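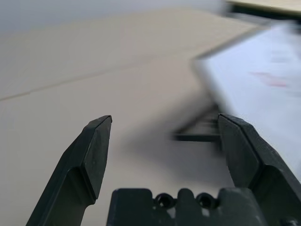 Asheville, North Carolina – February

Paper Size

Paper size is the agreed height and width of a sheet of paper, and I've been writing this entry on and off for most of the winter. It started as a short note for our local hobby encyclopedia (the bookbinding and stationery section, which I look after along with Yurani Agudelo) and it got away from me. I love this subject! If you only want the numbers, skip down to the tables section, but I think the story of how we got them is the good part.

Where sizes came from

For most of its history paper was made one sheet at a time by dipping a wire screen, called a mold, into a vat of wet pulp. The size of the sheet was the size of the mold, and the mold could only be as big as a person could lift and shake. So early paper sizes come down to arms and backs. Every mill had its own molds, and a buyer who wanted sheets that matched had to keep going back to the same mill.

Over time the trade settled on names for common sizes, and the names are wonderful. There was foolscap, named after a watermark of a jester's cap, and there were pot, crown, demy, royal, elephant and double elephant. The trouble is that a name didn't always mean the same thing from one place to the next, and a writing sheet and a printing sheet could share a name and still differ by an inch or more. I've spent whole evenings trying to match an old ledger to a named size and ended up with two that both sort of fit.

Folding, and the words that go with it

Book sizes came out of folding. Fold a full sheet once and you get two leaves, and the book is a folio. Fold it again for four leaves and that's a quarto, and once more gives eight leaves, an octavo. People use these words loosely now to mean big, medium and small, which drives Yurani up the wall. Strictly speaking they tell you how many times the sheet was folded and nothing more, so a quarto made from a huge sheet can be bigger than a folio made from a little one.

The A series

Most of the world uses the A series, which is set out in the standard ISO 216. The idea behind it is older than the standard. A German scientist pointed out in the 1700s that if the long side of a sheet is the square root of two times the short side, you can cut it in half across the middle and each half has exactly the same shape as the sheet you started with. Germany turned that into a national standard in 1922, and other countries picked it up bit by bit.

A0 has an area of one square meter. Cut it in half and you have A1, cut that in half and you have A2, and so on down. Everyday office paper is A4, at 210 by 297 millimeters. It also makes weight easy to work out – paper is sold by grams per square meter, and a sheet of A4 is one sixteenth of a square meter, so 80-gram paper comes to 5 grams a sheet. I used to check this on my kitchen scale for fun (yes, really).

There is a B series, whose sizes fall in between the A ones, and a C series, used mainly for envelopes. A C4 envelope takes an A4 sheet flat, and a C5 takes it folded once.

Letter and legal

In the United States and Canada we mostly use letter, which is 8.5 by 11 inches. Legal is the same width and 14 inches long, and tabloid is 11 by 17, the same as two letter sheets side by side. Where letter came from is murky. The usual story traces it back to the reach of a papermaker's arms and a mold that gave a 44-inch sheet, quartered to 11, but I've never found a source for it that I fully trust, so please treat it as a story. The federal government used a slightly smaller sheet, 8 by 10.5 inches, for decades and only changed over to letter in the early 1980s.

Halving a letter sheet changes its shape, so shrinking a tabloid page down to letter leaves uneven margins. Anyone who has tried to make a folded zine on a copier has met this problem.

Tables and conversions

A3: 297 by 420 mm
A4: 210 by 297 mm
A5: 148 by 210 mm
Letter: 216 by 279 mm
Legal: 216 by 356 mm

Letter is a little wider than A4 and a fair bit shorter. If you're designing something that has to print on both, keep everything inside 210 by 279 millimeters, minus your margins.

Things still to add

Yurani has promised a section on Japanese sizes, where the B series is different from the ISO one, and I'd like a proper paragraph on index cards. I also have notes on drawing paper and the ARCH sizes that architects use, but those need checking against a printed source before they go in.

See also: Envelope; Watermark; Ream; Deckle edge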